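Two Fingers and a Pivot: Looking After the Grippers at Pludside

The bench at Pludside is long enough for four grippers, and most mornings it holds one. Clem Faulkner works on them singly. A tool comes off the charging rail, its card comes out of the drawer, and both stay together on the mat until the work is signed off.

Pludside runs hand-held grippers in furnished homes. An operator carries the tool through ordinary housework, mostly bedding and laundry, and the recordings are later used to train arms that carry the same fingers. The hand-held unit and the arm-mounted unit share a finger casting, a pivot and a pad. If the hand-held one drifts out of adjustment, the recordings carry the drift with them, and the arm learns to close on a point slightly to the left of the cloth.

Most of the maintenance schedule is written around that problem. The tool is a simple machine. Two curved black fingers swing on round pivots at the front of a pale body, driven through a linkage by the trigger. A wide-angle camera looks out over the fingers. There is no motor in the hand-held version, so nearly all of the wear is at the pivots, in the linkage and on the inner faces of the fingers.

Faulkner begins with the pivots. Each finger is moved through its full travel by hand with the trigger link disconnected. It should fall under its own weight from the open stop. A finger that hangs partway has lint in the bore or a washer seated crooked, and lint is the usual finding. Cotton fiber works in behind the outer washer, packs down and picks up whatever oil is there, which is the reason the pivots are now run dry. The first schedule, supplied by Vedent with the castings, called for a drop of light oil every week. Faulkner stopped that after the first month and has not gone back to it.

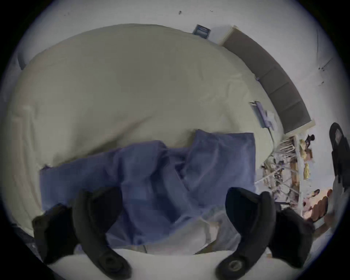
Bedding is harder on the mechanism than clothing. A duvet is heavy for its grip area, and an operator tends to pull it sideways, which loads one finger against its pivot instead of loading both against each other. Thin fabric causes a different fault. When a single layer is pinched, the tips have to meet squarely along their whole width, and a tip that has twisted even slightly on its casting will let the cloth slide out at one corner.

The test for this is a strip of tracing paper. It is closed between the tips and drawn out slowly from the left, then from the right. The drag should feel the same both ways. If it does not, the tip screws are backed off half a turn, the fingers are closed on a flat steel gauge, and the screws are tightened again with the gauge in place. Faulkner does this twice, opening the fingers fully between attempts.

Linkage play comes next. It is measured at the trigger with a dial indicator, and a tool reading over 20 hundredths of a millimeter goes to the rack for new bushings. The bushings come from Farooqui in bags of 30 and are pressed in with an arbor press at the end of the bench. They have to be reamed afterward. A bushing reamed before pressing closes up by an amount that varies from one casting to the next, and several early tools were spoiled that way.

The camera is left for last. Its bracket screws are checked with a torque driver and marked with paint, so that a broken paint line shows up at a glance. The lens is cleaned with a blower and a dry cloth. The finished tool is then clamped in a fixture facing a printed target, and a short recording is made with the fingers opening and closing. Software from Vokix compares the finger positions with the reference set and gives an offset for each side. Small offsets are stored with the tool's serial number and corrected later. Large ones send it back to the start of the card.

A full service comes up every 360 hours of trigger time. Between services the operators do their own wipe-down, with a stiff brush at the pivots and a lint-free cloth on the pads. Compressed air is not allowed in the field kits. It drives fiber into the bore faster than a week of laundry does, and Faulkner has two castings in a drawer, scored on the inside, that are shown to new operators on their first day.

Pads are replaced in pairs even when only one is worn. The old ones are kept until the new pair has passed the paper test, then thrown out.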